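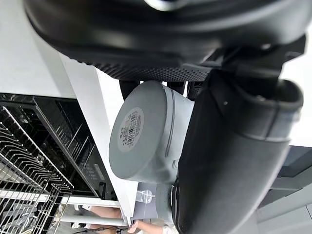 Tips for keeping a home barometer and rain gauge in good order

Hang the barometer on an inside wall, away from the radiator and the sun. Mine was near the kitchen door and the needle jumped each time somebody came in.

We live at 470 m, so I set it to sea level pressure. I take the number from the airport report in the morning – on a calm day, not when a storm is passing.

Tap the glass softly with one finger before reading. Don't oil the mechanism.

For the rain gauge: wash it with warm water and a bottle brush, no strong soap. In January I bring it inside before night, the ice can split the tube.

Write your readings in pencil. Ink runs in the rain.

Taner Tatlı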